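Soft Items and Open Baskets: Start Shape and Put-Away Time on a Tabletop
Final report, Household Systems Project, Vergara Technical College

1. Purpose

The project looked at one small part of tidying a room: moving a soft item from a table into an open basket. Most advice on home storage deals with where things should end up. Our section was given the step before that, the pick-up, and asked whether the shape an item is left in changes how long it takes to put away.

The term "soft item" is used in this report for anything made of fabric, fleece, or plush, small enough to hold in one hand, with no hard parts. Shoes, belts, and stuffed toys with plastic eyes were left out.

2. Items and start shapes

The item set, called the Collach set in our notes, had 24 pieces. Two start shapes were defined. "Flat" means the item lies with its full outline showing and no part folded back over itself by more than a finger's width. "Bunched" means the item has been gathered toward its middle so that it stands up in folds. Each item was started flat 34 times and bunched 24 times, for a total of 1,392 put-aways.

The bunched shape was harder to define than expected. A thick, fuzzy material holds deep creases and rounded ridges, and small colored details can end up partly behind a fold. A thin cotton item gathered the same way slumps within a second or two. Our first draft gave a minimum height for a bunched item, and this was dropped when the thin items could not meet it.

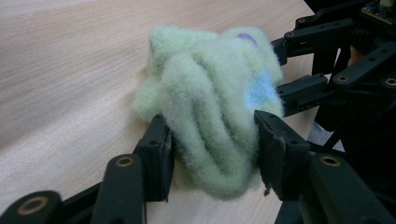 A reader of the draft objected that bunched covers too much, and that a sock rolled tight and a cloth dropped from shoulder height should not share a column. We agree with the first half. A rolled item would be a third shape, and it was outside the plan. A dropped cloth was never used as a start; all bunching was done on the tabletop.

3. Work area

The table is rectangular with a light wood-grain top. There is a round grommet hole toward the back right, which was kept clear of items in all trials after a thin cloth caught on its rim during practice. Gray tape marks the front corners. The floor under the table is gray carpet.

The basket is white plastic with perforated sides and a gray handle at each short end. It was placed on the left half of the table with its long side running away from the person standing at the front. Turning it the other way would give a wider target but would use up most of the front edge, where items are started. A deeper fabric bin from the Rakham storage unit was tried first. Light items stayed hooked over its soft rim, and it was put aside before the timed trials.

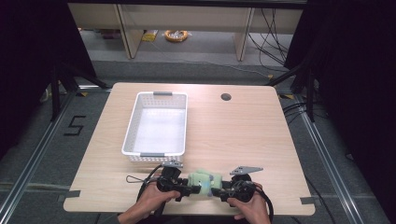

Why not put the basket on the floor, as in most homes? The question came up at the midterm review, and it is a fair one. A floor basket adds bending, and bending time varies more between people than anything else in the task. Keeping the basket at table height leaves that out. The cost is that our times should not be read as times for a real bedroom or laundry corner.

4. Procedure

Each trial began with one item at the front half of the table and the basket empty. Timing ran from first contact until the item was fully below the rim. An item hanging over the rim was counted as not put away, and the clock kept running until it was pushed in. After each trial the item was taken out, shaken once, and set again in the next start shape on the list.

Flat items were set at mixed angles, some square to the table edge and some diagonal. Items with a separate lobe, such as a mitten with its thumb, were spread so that the lobe stood clear enough to see from above. It was allowed to tuck slightly under the main body, and pinning it out was not attempted. 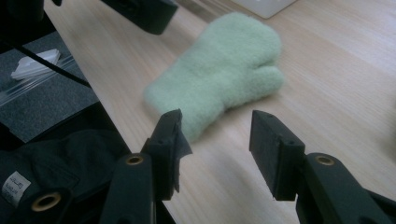
Angle was written down but not used in sorting the results. In a later round it would be worth setting it on purpose, along with which end of the item points toward the basket.

5. Results

Bunched items were put away faster than flat items for most of the set. The difference was largest for thin pieces, which lie close to the tabletop and offer no edge to take hold of. For thick fleece and plush the two start shapes came out nearly equal — the material stands high enough to grip in either case.

Hang-ups on the rim were more common from a flat start. An item picked up at one end trails behind the hand, and the trailing end tends to land last. Picking up at the middle mostly removed the problem.

Color had no effect that we could find, although pale items on the pale tabletop took longer to check for shape before each trial.

6. Limits

Only one basket was used in timed trials. The items were all clean and none were paired. The times were entered by hand on the Jaketti log sheet, which has no column for a second attempt, so a missed pick-up shows only as a long time. The sheet has since been redrawn with that column added, and the next section to take the project will start from the new version.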